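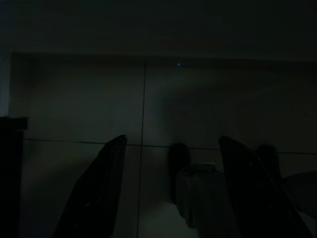 How much weight can one hook on the Stunness rail carry?

Up to 700 grams per hook, if the rail is screwed to the panel. With adhesive strips only, keep it to keys and other light things.

Ticket opened 13/07/2019
Product: Stunness hook rail
Location: Hodenora, entry and dining area
Status: Closed

Reported problem
Rail tilts forward when something heavier than a key is hung near the right end. Keys slide toward the tip of the hook. People have stopped using it and leave their things on the table or the floor.

Step 1. Asked customer to take everything off the rail and press along the top edge. Right end moves, left end is firm.

Step 2. Asked about mounting. Adhesive only, screws still in the bag. Customer did not want to drill because of the tiles. Explained that the screws go into the panel and the tiles are not touched.

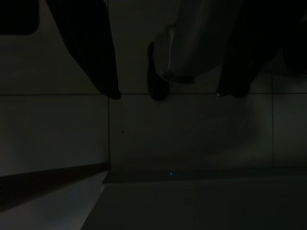

Photo: Hodenora

Step 3. Customer asked if the rail could go down near the floor for the time being, next to where the cups and containers end up. Not advised. Grout lines are also a poor guide for leveling. Use the top edge of the panel or a level.

Step 4. Customer put in 2 screws, one at each end. Right end no longer moves when pressed. Hung a full key ring on it overnight, no tilt in the morning.

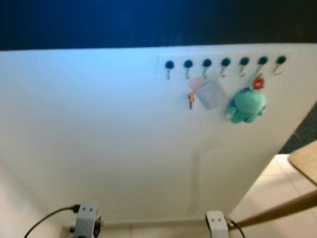 Hook rail with key, pouch and green plush keyring.

Step 5. Customer asked for a suggested layout. Sent the Jotach sheet: leave a free hook next to anything bulky, and put the key used most often nearest the door. Plush keyrings are fine, they are light, but they cover the hook beside them if hung too close. 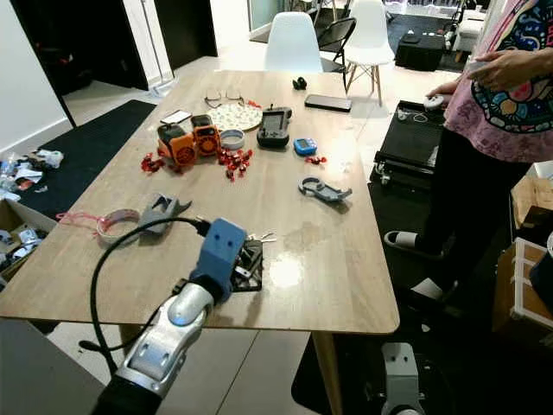 Remaining complaint is that keys still don't get back to the rail. This is not a fault with the product. The dining table is where things get put down, and a small set of keys lying beside a black tablet, with phones, glasses and a roll of tape on the same tabletop, is easy to miss. Suggested clearing the small red pieces into a box first and then hanging up any keys that turn up. Customer will try it.

Follow-up
Customer wrote back after 3 days. Rail is steady. Asked for 6 spare screws for a second rail in the Quezada building. Added to the October parts shipment, no charge.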